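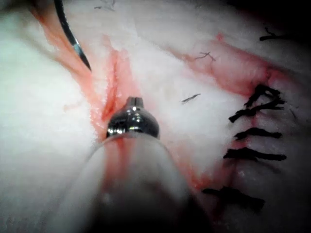

Curved needle, upper left, with its point beside the red of the incision.

Stitches Up Close: A Doubter's Gallery

Close-up pictures of suturing get passed around with a lot of confidence attached. Somebody posts a wound edge and a bit of thread, and within the hour there are remarks underneath about lovely tension, perfect bites and textbook knots. I don't buy most of it. I like these pictures a great deal and could look at them all evening, but liking them and learning from them are separate things, and I think we mix the two up.

So this page is short on pictures and long on grumbling. The captions say what I'm willing to say. The rest is what I think about needles, thread, knots and light, and about the claims that get made for all of them.

The needle

A curved needle wants to travel along its own curve. Every beginner is told this, and it's true. Drive it straight and you drag the tissue along with it, and the hole it leaves is bigger than the needle that made it. What I doubt is how much of this can be judged from looking at a needle hanging near a wound. A needle can be waiting, leaving, or being moved out of the way. The angle it has at that moment may have nothing to do with the angle it goes in at.

I once sat through a Holroyd evening talk where the speaker put up a single still of a needle tip and spent 10 minutes on the "intent" of the stitch. The handout had a dotted line showing the path the needle was going to take. Where did the dotted line come from? I asked. He said experience. Fair enough, but then show us the experience, meaning the next few seconds, and let us check the line against it.

What a still does give you is the edges. Look at how the two sides of a cut sit against each other, whether one rides higher, whether they turn inward. That's useful, and it gets skipped, probably since needles are shinier. Pale, fuzzy tissue makes even this harder than you'd think. The soft surface swallows the outline and the eye goes straight to the red.

The thread

Black thread photographs well, and I suspect that explains a good part of its reputation among people who only ever see pictures of it. Against anything pale it draws a line you can follow from one side to the other. A clear or pale thread can be doing the same job and look like nothing at all.

Thread also has memory. Take it off a packet where it has been wound up and it keeps the bends. Some of the graceful arcs you see in pictures were put there by the packaging. Drotero sells a practice strand that is supposed to lie flat straight away, and their leaflet says it handles "like silk in water." I bought two packets. It handled like thread. It was fine! It held a knot and it went through a pad without fraying, and it had exactly as many kinks in it as the cheap stuff until I ran it between my fingers.

The other thing I distrust is talk about tail length based on a cropped view. When a strand runs out of sight, you don't know if there's a thumb's length left or the whole packet. I've seen people criticized for a long tail, and praised for a short one, when the end wasn't there to be seen in either case.

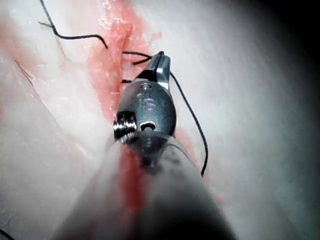 Montri Kongkaew thinks I'm being unfair to the knot people. Slack matters, he wrote after reading a draft of this page, and slack is something you can see: a strand under load goes straight, a strand with nothing on it wanders. If it bends and flattens and bends again, nobody is pulling on it, and you can say so without apologizing. He also says I should stop picking on leaflets.

I'll give him the slack. A bent strand has no real pull on it at that moment, and I'd accept that from any picture. What I won't accept is the step that usually comes next, where the slack becomes a fault. Of course there's slack. There has to be slack at some point or you can't throw a loop. Whether it gets taken up properly is a question about the end of the stitch, and we're nearly always shown the middle.

As for leaflets, no.

Closed jaws, open questions

A related habit is reading grip. When a pair of jaws is shut near a wound edge, people will tell you the tissue is being held too hard, or held beautifully, according to what they already believe about the person doing it. Shut is all you can see. Force doesn't show up until something gives, and by then there are usually better things to do than take notes.

There's an old rule about handling the edges as little as you can get away with. I think it's a good rule. I also think it gets repeated by people who then grab the edge three times per stitch, me included. On a practice pad you don't pay for this. The pad tears a little and you turn it around and use the other side. Nulari sells a pad with a printed score on the back so that you can grade your own handling out of 60, which I find very funny. I scored a 41 and then a 57 on the same morning. The only difference was that the second time I was in a better mood when I did the grading.

I'd pay more attention to a scoring sheet if it were filled in by someone who hadn't watched the stitches go in and didn't know whose they were. I suggested this to the shop that stocks the pads. They said the score was meant to be motivating. It was, I suppose.

The light

Strong light is the great flatterer. It whitens pale surfaces until the texture is gone, and with the texture go the small wrinkles and puckers that tell you a stitch has been pulled too tight. Put the same closure under a dull lamp from one side and you get a much less pretty view that happens to be a lot more informative. Side light shows ridges. Head-on light hides them.

The dark end of things is just as bad. Where a surface curves away from the lamp it goes gray and then it's gone, and whatever is back there might be neat or might be a mess.

My own practice corner has a desk lamp on a clamp and I've moved it more often than I've changed needles. Low and to the left is where it lives now. It makes my stitches look terrible and I've come to trust it.
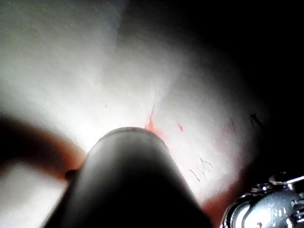 White surface in strong light, going to gray and then black on the right.

I keep hearing that more magnification fixes all this. Get closer, see more. In practice, getting closer means that whatever is nearest turns into a big soft shape and takes up the room, and you spend your time looking around it. There's a distance at which you can see both sides of a wound, the needle and enough thread to make sense of it, and it's farther back than most people want to be. Closer than that and you're admiring surfaces.

Stamovard's mail-order course is built on the opposite idea. Lesson after lesson of very tight views, with an arrow and a one-word label. "Tension." "Symmetry." "Control." I worked through the whole thing in April and kept a list of the labels I could have guessed with the word covered up. It was a short list. "Needle" was on it. The last sheet is stamped with a number, mine was 1621, and you can frame it if you want to.

To be fair to the course, the section on loops was good. It slowed down. It showed the same knot from farther away and it let you follow one strand from start to finish, and it admitted that the first throw often slips and has to be snugged up before the second goes on. I learned something from that section and I still do the little exercise with two colors of cord, where you tie the knot loosely and then try to say which end will move if you pull the other one. I get it wrong more than I'd like.

Loops are where I'd tell anyone to look first, if they must look at pictures. A knot half made shows you more than a knot finished. Once it's pulled down it's a dark lump, and a good dark lump and a bad dark lump are very hard to tell apart by eye. While it's still open you have a chance of seeing which strand goes over and which goes under,
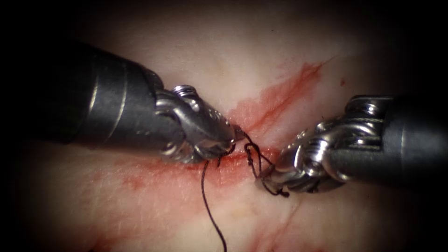 and whether the loops are lying in an order that could ever pull down flat. Even then I'd want a second view from the other side. Thin dark thread crossing thin dark thread has fooled me plenty of times, and I've argued hard for a square knot that was a granny when I finally traced it with a pencil.

The pencil is my one real recommendation. Print the thing out, put tracing paper over it, and follow the strand with your hand. Wherever you can't say if it goes over or under, leave a gap. Most of my tracings are full of gaps. If yours aren't, I'd like to see them, and I'd like to see them next to somebody else's tracing of the same knot done without talking to you.

Comments are open below. If you write in to say that a stitch shown on this page is good, or bad, please say which part of it you're looking at and how you know.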